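I Love Our New Rule Book (Yes, Really)

I have been promising a post about the demo guidelines since July, and I finally have a quiet evening and a pot of tea, so let's go!

If you've been reading for a while you know what I do all day at Vostberg. I put on the wrist markers, I stand at a table, and I do ordinary things with my hands so that a robot can learn from them later. Folding, sorting, stacking, and these days cables. So many cables. I could talk about cables until you all unsubscribe.

When I started there were no written rules. Isla Matheson trained me by standing next to me and saying "hmm" when I did something odd, and that worked fine while it was only the two of us. Then Frauke Lindemann joined, and then the people over at the Delgate site started recording the same tasks, and we put everything together and looked at it properly. Out of 468 recordings, 137 had to go. That hurt! A lot of those were mine, too. My sleeves had slid down over the markers, or I'd bent my wrist so far that the tracking lost me right when I was doing the interesting part.

So Frauke wrote a draft, we argued over it for weeks (mostly cheerfully), and now there is a six-page document with a coffee ring on page one, and I think it's wonderful.

The part about sleeves is short: forearms bare, nothing loose near the straps. Fasten each strap snugly and turn your wrist both ways before you start. If the blocks shift, take it off and do it again. I used to leave mine a bit slack for comfort and the blocks would creep around my arm by lunchtime. I have since moved the buckle one notch and I hardly notice it now.

Then there's a section on starting positions, which was the big fight. Isla wanted every cable tangle made the same way so the recordings could be compared. I wanted real tangles, the kind you pull out of a drawer and sigh at. We ended up with four ways of making a tangle, and the worst of them is just "drop the lot in a box, shake, tip out." Guess which one I like best. Colors get mixed, ends get left wherever they land, and you're not allowed to tidy a plug out of the way before you begin. If it fell to one side of the table, it stays there until you get to it as part of the task.

My favorite rule is the one about mistakes. You don't stop when you fumble! If a loop slips, pick it up again at your normal speed and carry on, and write "fumble" in the notes. The old habit was to throw those away and start fresh, so what we kept was a set of suspiciously graceful people. I want a robot to see what I do when a connector catches on three other cords, because it's going to catch. It always catches.

There are duller bits. Wipe the marker faces with a dry cloth. Log which strap went on which wrist. Take a proper break, and a proper break means sitting down away from the table (I'm terrible at this one and Frauke knows it). Nothing goes through or over the fence, even when the other side is quiet, and you walk around if you need something.

I do still have one complaint, and it's about the word "natural." Page four says to move naturally. Have you ever tried to move naturally after someone has told you to? I picked up a bundle the other morning and completely forgot what my left hand normally does. Isla has suggested "at the speed you'd use at home," and I'm voting for that in the next version.

If you record hand demos anywhere and you have your own house rules, please send them to me. I'd especially love to hear how you deal with strap fit on small wrists.

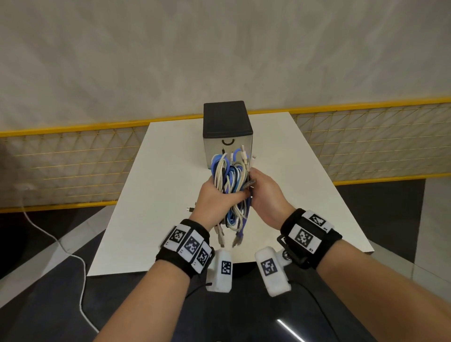
Iona Semple
Demonstration operator, Vostberg

Iona writes here about hands, robots and whatever is on the table this month. Comments are open and she reads all of them, usually before breakfast.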